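We took the Sauerland walking holiday from Clusach Travel in July, seven nights of inn-to-inn hiking with the luggage sent ahead, and I'd go again tomorrow (my knees might want a word first!). The price was $1,138 each with breakfasts and dinners, which felt like a lot until we saw the dinners.

Packing is the one thing to think hard about. The van takes one bag per person and there's a weight limit of 20 kilos, so I went with two pairs of pants, good socks and a small pile of cotton T-shirts that I could rinse out in the sink.
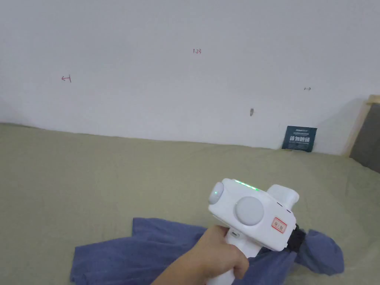
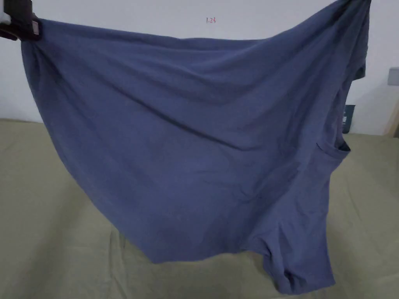 The route notes were a joy, chatty and clear, and we only went wrong once, near a sawmill where the path splits behind the log piles. Longest day was a bit over 14 miles, with a lovely bakery halfway. My one grumble is the single room supplement, $200 for a friend of ours who had the smallest bed in every inn. Oh, and bring cash for lunches, as two of the villages had no card machine at all. We're already looking at their fall dates.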